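Keeping the Score: Sowmya Thevar on running a games night for twelve winters

The hall at Omesitz has a kitchen, a piano with a bad middle octave and a cupboard that takes up most of one wall. The cupboard is full of games. There are 640 on the list, which Sowmya Thevar keeps in an exercise book and also, since her daughter insisted, on a computer. She has the exercise book with her when we meet, and she checks it several times while we talk.

Thevar started the games night when she was working as a payroll clerk and living in a unit over the chemist. She had moved for the job and knew the people in her office and the man who sold her bread.

"I was going home at half past five and not speaking until the next morning," she says. "I didn't mind it for the first year. Then I did mind it."

She put a card in the window of the newsagency with a time and her phone number. Two people rang. One of them was Atif Pirzada, who still comes. The other wanted to know if there would be bingo.

"There wasn't bingo. There has never been bingo. I've nothing against it, but the bowling club does it and they do it well."

For the first few months the two of them played cribbage and backgammon in the front room of her unit. Pirzada brought his neighbour, the neighbour brought her sons, and by the second winter they had run out of chairs. The hall was cheap to hire because the heating didn't work. They wore coats.

I ask what she looks for in a game when it has to suit a room full of people who may not know each other.

"Short rules," she says. "If I'm still explaining after five minutes, I've picked the wrong one. People nod at you. They've stopped listening but they're polite, so they nod. Then you start playing and somebody asks what the cards are for."

She likes games where people have a reason to look up from the table. Bluffing games are good for this, and so are trading games if the trading is simple. She is less keen on the long ones, where each player sits behind a board of their own and works on it quietly for three hours.

"They're clever, those games. I own a few. But you could be in separate houses."

Dice games come out first most evenings, while people are still arriving and hanging up their things. A newcomer can be dealt in halfway through and it does no harm to anyone. Thevar says she has seen people who were too shy to take off their coat join in a dice game standing up, and then sit down without seeming to notice.

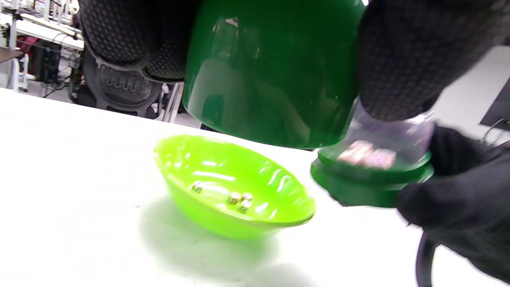
"You can't be bad at rolling," she says. "That's a big thing for adults. A child will try something and be hopeless at it and keep going. An adult would sooner say they've got a sore throat and watch."

The one dice game she would teach anybody is a pushing-your-luck game her grandmother played. You throw, you add up, and you decide whether to throw again and risk losing what you've made. It has no printed rules. She has heard it called by several names and has stopped correcting people.

Her grandmother kept score with dried beans. Thevar uses pencil and paper, and she has views on it. Whoever keeps the score should not be the person who is winning. The running total should be said out loud each round, so arguments happen early and are small. She throws the sheets out at the end of the night.

"I used to keep them. Then I noticed one or two people going back through to see how often they'd won. It wasn't making anybody happier, so into the recycling."

Not every decision has been popular. Four winters ago she stopped the annual tournament, which had been run every November with a trophy and a sit-down supper. Ermelinda Ramalho, who had won it more than once, was annoyed and told her so.

"She was right to be annoyed. She enjoyed it and she was good at it. But we'd lose people every November. They'd come along for months, then they'd get knocked out in the first round by somebody who took it very seriously, and we wouldn't see them again until autumn, or at all."

Ramalho now runs a league of her own at the library in Aguiar, one evening a month, with a ladder on the wall. Thevar goes along when she can. "I'm near the bottom," she says. "It's a good night. It's a different sort of night."

We talk for a while about losing. Thevar thinks it is a skill and that most people pick it up late. She was a poor loser herself as a girl, she says, and once hid a set of dominoes in the flour bin so her brothers couldn't play a rematch. Her mother found them when she was making roti.

"I still don't like it. I just don't mind people seeing that I don't like it. You can say 'oh, rats' and mean it, and then shuffle. What upsets a table is when somebody goes quiet."

And winning?

"People are worse at that. They apologise. They say it was all luck. If you've beaten somebody fairly you should look pleased for a second. It's a compliment to them."

The cupboard has grown mostly through donations. People move house, or their children leave, and a box turns up on the hall step. Thevar checks each one for missing pieces. If something is gone she tries to replace it, and she has an ice cream tub of spare pawns, counters and buttons for the purpose. There is a chess set in which one of the bishops is a thimble. A copy of Jakotik, a harbour game that she says was never very good, has been given to her on two separate occasions by two different families, and she has kept both because one has the board and the other has the boats.

Milagros Llorente, a retired bookbinder, repairs the boxes. She cuts new corners from grey card and glues linen tape along the split edges. Thevar shows me one she did last year and asks me to find the join. I can't.

"She won't play anything," Thevar says. "She sits at the end with her glue and listens. I asked her once whether she'd like to be taught something and she said no, thank you, she was having a lovely time."

The numbers go up and down. Wet winters are good. A year when the football club was doing well was bad. During one stretch, when the hall roof was being fixed, they met in the back of a café called Prerkimar and had to be out by nine, and she thought that would finish it. More people came than before - she puts that down to the cakes - and some of them followed the group back to the hall.

She has noticed that the younger ones know far more about games than she does. They arrive having watched somebody play on the internet and they already have a plan. She finds this useful, as they can explain the rules, though they sometimes need reminding that the others haven't seen it.

"I had a boy of nineteen tell a woman of eighty that her opening was inefficient. She said, 'I'm sure it is, dear,' and she beat him. They've played together nearly every time since."

I ask if she has a favourite among the 640. She turns a few pages of the exercise book before answering.

"Cribbage. It was what Atif and I played when it was only us. We're very even. I couldn't tell you who's ahead and I don't think he could either, although he'd say it was him."

Pirzada, when I ring him later, says it is him.

Thevar is training someone to take over the organising. Kátia Camargo moved to the district for a teaching job and first came along on a night when only one table was going. She has started doing the welcomes and has rearranged the cupboard by number of players, where it used to go by the size of the box. Thevar wasn't sure about this at first. The big boxes no longer sit at the bottom and one fell on her foot.

"But you can find things now," she says. "I'd say to someone, we need a game for seven, and I'd be in there with a torch. Kátia just puts her hand out."

She doesn't plan to stop coming. She would like to walk in after it has begun, with the lights on and the urn already hot, and be told where to sit. She has done it once so far, when her train was late. They put her at a table with three people she hadn't met and a game she didn't know, and a man in a green jumper explained it to her. It took him longer than five minutes. She says she nodded.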